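Home | Stories | Archive | Submit | Contact

Last updated: October

The Night Count

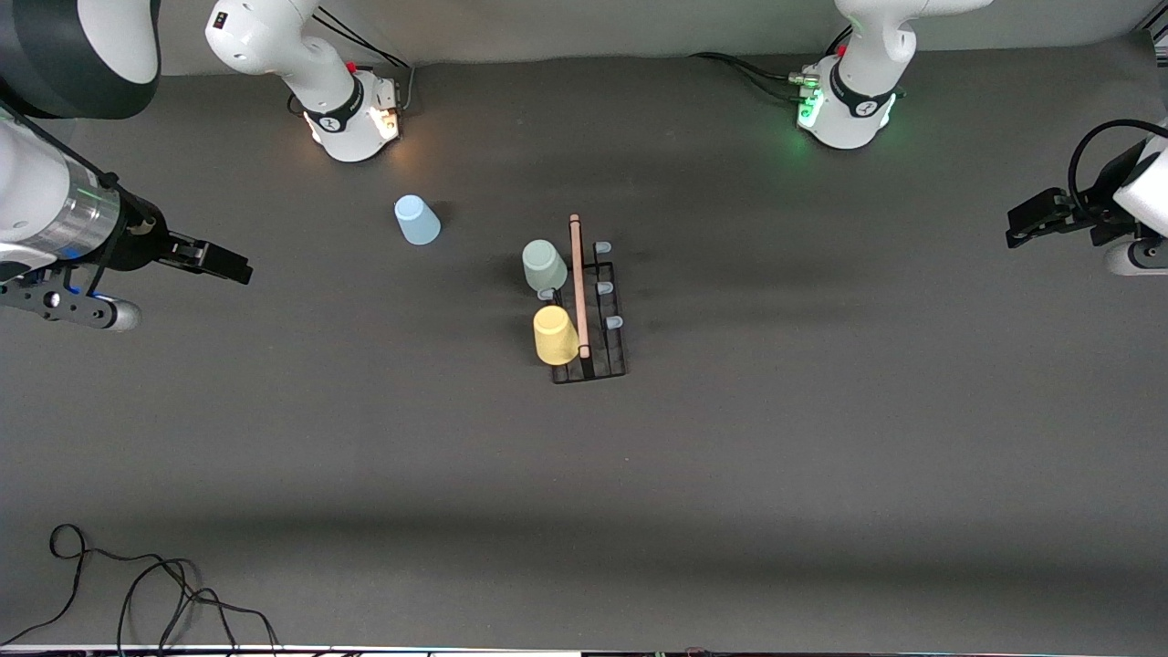 Ava Goto
Contributing writer, fiction

The quota for the rack task was 930 examples and by October they had 353. She wrote the number on the back of her hand before she started, as she did every evening, and took hold of the controls.

Blue cup first. The arm went out over the grey table and the cup went with it, slower than she wanted. She put it on a peg, let go, and pressed the pedal to save. Then green, then yellow. Then everything back where it had been, or nearly. Nearly was the instruction. The office in Florkau wanted the cups in a different place each time, so that the model would learn cups and not places.

At home in Bragança her mother had stacked the rack with her back to it, talking. Plates, then glasses, then the good cups last. She had never been shown how, as far as anyone knew. She had broken 2 in her life and could tell you the year of each.

A message came from Florkau at 4 in the morning. Please include some mistakes, it said. The model does not know what to do after a mistake.

She read it twice. Then she set the blue cup down too near the edge of the rack, and let it tip, and went after it with the gripper. It took three tries. She pressed the pedal and wrote 354 on her hand.

The next time she missed without meaning to. She saved that one as well.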